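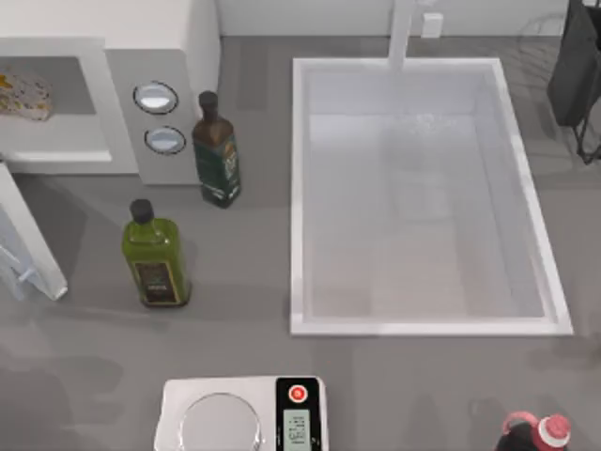 Why are the overtime games missing from the Trerundale folder, asked a reader of the first release, and are the rebounds in there team rebounds or just player ones. Both fixed now, see notes.

Tilta box scores, v2

Women's and men's college basketball, small conferences only. One row per player per game. 3735 rows, 60 games, one season.

Files
games.csv - date, home, away, final, OT yes/no
players.csv - the main one
shots_plutine.csv - shot chart data, Plutine gym only, the other gyms didn't keep it

Columns that confuse people
min - whole minutes, rounded by whoever kept the book
reb - player rebounds. Team rebounds are now in games.csv under treb
dnp - 1 if dressed but didnt play. Injured and not on the bench = no row at all
stl - blank means not kept, zero means zero. Please don't fill the blanks

Notes
Overtime games were dropped by a bad filter on min > 40. Put back. That's 1452 rows you didn't have before, so rerun anything you did with v1.
Nikzad tournament games are neutral site, home/away is just the order on the score sheet.
20 games have no assists for the visiting team. Book got lost or never filled in, can't recover them.
Plus/minus not included, don't ask, the play by play is too patchy.

Known problems
Two players at Plutine swapped jersey numbers in January, ids may be crossed for a week or so. Some free throw attemps are lower than makes. Left as is.

Use
Free for anything non betting. Say where you got it. Corrections go in the issue tracker with a scan of the score sheet, otherwise I can't change the row.

Next update July, probly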